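2023-07-14

Second pass at the Ritinstead cottage listings. Question is still whether "minutes from the beach" in an ad can be trusted enough to feed the search filter. The Clestard people say yes. I say they haven't walked it.

The export came in with 2,107 listings, summer lets only. Of those, 346 give a walking time to the sand. The rest say things like "close to the sea" or "beach atmosphere", and I'm ignoring them. I don't care what the sales sheet says about "soft proximity", that phrase means nothing.

### What I did

- Pulled 20 of the 346 by random draw. Wrote the seed on the inside cover this time.
- Ran each address through Windotis on foot routing, front gate to the nearest public beach path.
- Compared with the time in the ad and put the difference in the sheet.

Seven came out fine, within a minute either way. The other 13 all missed in the same direction. If owners were just bad at guessing I'd expect some of them to overstate the walk, and none did. Could still be a small sample fooling me, so I'm not putting a percentage on it yet.

Worst one is the cottage called Samir, up behind the church. Ad says five minutes. Windotis says seventeen, and that's with the footpath by the campsite open. The ad doesn't say five minutes by what. My guess is by car, at night, in May.

### Things I don't trust about my own numbers

Windotis starts from the street address, and several of these places sit at the end of a long shared drive. So it may be flattering the owners a bit. It also thinks the steps by the sailing club are a road. I reported that last time and got an automatic thank-you.

"Nearest public beach path" is my choice. At low tide there is a shortcut over the rocks that the owners probably count. I don't, because a family with a stroller and a cooler isn't going over those rocks. Whoever repeats this should decide for themselves and write it down.

Also the word "beach". Two ads measure to the shingle strip by the slipway – technically a beach, I suppose. I counted it as one and both still missed.

Clestard's claim that guest reviews "already correct for this" – not convinced. I read the reviews on the sample. People write about the mattress, the parking and the wifi. One mentions the walk, and only to say the dog liked it.
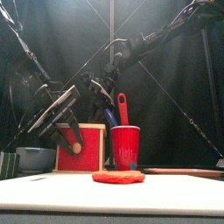
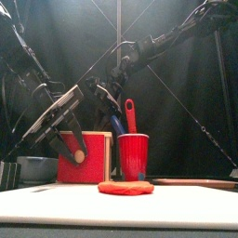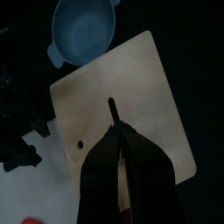
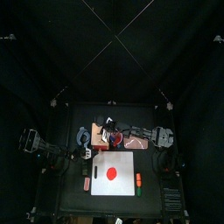 ### Next

- Redo the draw with a bigger sample before anyone upstairs sees the 13.
- Start from the actual front door where the owner gave a map pin. Check the pins first, at least one is in the sea.
- Ask Clestard how the minutes field gets filled in. If it's a dropdown that begins at five, that would explain a lot and I'll be annoyed.
- Samir: walk it in person, with a bag, from the gate.
- Leave the filter switched off until then. The sheet is in the shared folder under Ritinstead, second tab. The first tab is the old run and has the wrong beach in it, don't use it.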